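Search this notebook

Search

August 19, 2026

Log review, perimeter sensors, Feltonley and Moen

Picked up where Ylva left off. The Feltonley fence line logged 1,028 events since the last download, and the question from Folke Berge at the security office is how many of those could be a person standing or walking on the outside of the wire. He wants something he can put in front of the base commander before the October exercise. I told him he would get counts and a method, and that the judgment about intent is his.

Started with the wind filter. With the old threshold, nearly all the night events on the north stretch are the fence mesh moving. Raised it one step and reran. Most of those went away and the walk tests Arvid did along the gravel road are still in there, so I am keeping the new setting. Wrote it into the config file with a comment. Please don't change it without leaving a comment of your own.

Moen is harder. 2,563 events in the same period and the site is smaller. Part of that is the road crew, who park against the fence to eat. Valter Lie has asked them to move up to the turnout. Sensor 5 also reports twice for each event. I thought it was the cable, swapped the cable, same result. Next guess is the firmware, which on that unit is one version behind the others. Did not update it in place. I want a copy of the raw buffer first.

Drone reports: three sheets from the guard post, all handwritten, two without a time. I can't match a sighting to a sensor log without a time. Asked Folke to have the guards write the time down before anything else on the sheet. He said the form has the time box at the bottom and people give up before they get there. Moving the box to the top of the form is a ten-minute job and I offered to do it.

Clornen receiver: left it running on the roof overnight with the short antenna. Noise floor is higher than at Flultalport, probably the ventilation unit. Will try the other corner of the roof. No point in comparing the two sites until that is done.

Helge Amundsen called about storage rules. Raw audio from the fence microphones must not leave the building, and that includes laptops. Event counts and times are fine to send. I had a folder of short clips on my laptop from the Moen walk test. Moved them to the locked drive and deleted the local copies, and Helge has that in writing from me.
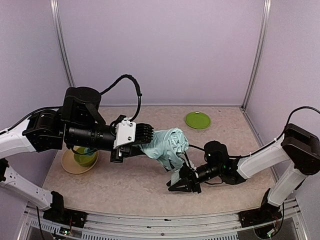
Two arms, one cloth, held up over the work surface.

Afternoon: sorted the Feltonley events by hour. After the new filter and with the walk tests taken out, there is a small bump between 0200 and 0300 on the stretch facing the harbor road. Could be foxes. Arvid thinks deer, from the height of the trigger. Asked for the gate camera footage for the same hours and have not had an answer yet.

To do
- copy raw buffer from Moen sensor 5, then firmware
- new sighting form to Folke, time box first
- move Clornen antenna
- ask Ylva where the spare microphone housings went, shelf is bare
- chase gate camera footage

Last updated: after evening download, Feltonley only. Moen to follow.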